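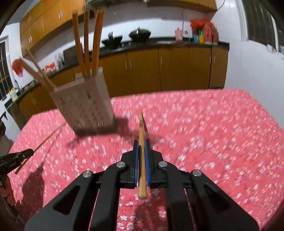 Session 3: Fingers, pads and picking up thin things

Handout for the Vendcombe shared workshop course. Bring your half-finished gripper and whatever you've got for pads.

Last time we got the side plates cut and the linkage moving without (too much) swearing. Tonight we're on the business end. I do most of my own testing on the kitchen table, and chopsticks into a holder is the job I keep going back to. They're cheap, they're long, and they show you every bit of slop in your build!

What we're going over

1. Parallel fingers and why I like them for this

If your fingers swing like scissors, the gap between the pads is a wedge, and a thin stick gets squeezed out the open end like a watermelon seed. With a parallel linkage the pads stay facing each other the whole way in. You pay for that with more pivots, and every pivot is a place for wobble to creep in. On my Zorkine plates (that's just what I call this version of the drawing, the file is in the course folder) I tighten each pivot screw until the arm drags, then back it off a hair until it swings freely. Do them one at a time. If you do all of them and then test, you won't know which one is binding.

2. Pads

I went with blue rectangular ones. The color doesn't matter, but I do like being able to see where the pad ends and the black finger begins, especially under kitchen lights at night. What matters more is that both pads are the same thickness and sit square. Close the gripper on a strip of paper and tug it at the top, then the middle, then the bottom. It should feel the same in all three spots. If it slides out easily at one end, shim that end with tape and try again.

3. Where to hold the stick

Grab a chopstick near its blunt end and leave the tapered tip out front, well past the fingers. It's the awkward way to do it, and I want you to practice it that way. A long tip magnifies everything: 2 degrees of twist at the pads is a noticeable miss out at the tip. Once you can place a stick like that, short stuff feels easy.

4. Two at once

If you've built a pair, try one in each hand, a stick in each. Your weaker hand is going to be terrible at first (mine was). Go slow. Keep the two tips out over the middle of the table so you can watch both without whipping your head back and forth, and take turns at the holder.

Something to try at home

Stand a holder on the table, any tall container will do, and drop in 7 sticks one after another. Write down each miss and what kind it was: slipped in the pads, twisted in the pads, or you simply aimed wrong. The first two are build problems and we can fix them here. Skip the tape measure, a scribbled note is plenty.

A patterned cloth is fine under all this, by the way. I like a cloth for the noise alone, and a dropped screw doesn't bounce so far.

Common troubles from the February group

Fingers close crooked: check that the left and right arms aren't swapped. They look almost identical on the Hafstein drawing and I've mixed them up myself.

Pads peel off: the plate was greasy. Wipe it down, let it dry, stick the pad on and leave it clamped overnight.

Handle squeaks: a dab of candle wax.

Next session is sensors, so finish your pads before then. Spare screws are in the Horkemport tin by the drill press, please put back what you don't use.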